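Custmont Resort

Custmont is a lakeside family resort in the Nivwood hills. It was founded by Selvaraj Saha and has 30 cabins, a lodge and a small water park.

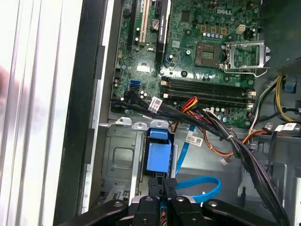

Getting there

Most guests arrive by the Drivurar shuttle, which meets trains at Onuoha station. The last one leaves at 6 p.m. Luggage is tagged at the station and delivered to the cabins. 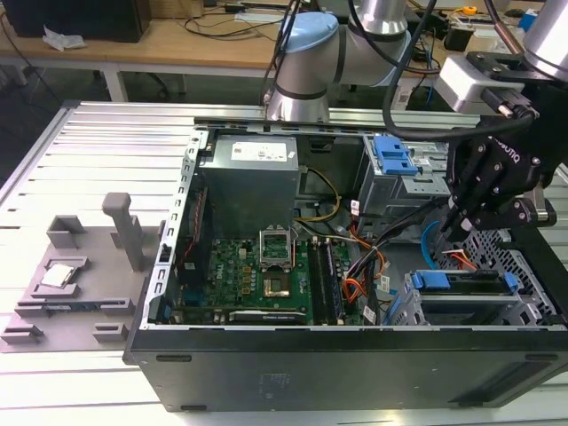 Drivers use the north gate, where parking is free for overnight guests. Day visitors pay at the booth — cash is not accepted.

Season

The resort opens in May and closes in October. Admission is capped at 2,000 people a day, and the limit is often reached in July. The lodge stays open in winter for skiers.
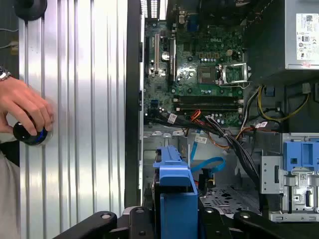

Desktop computer with its side panel removed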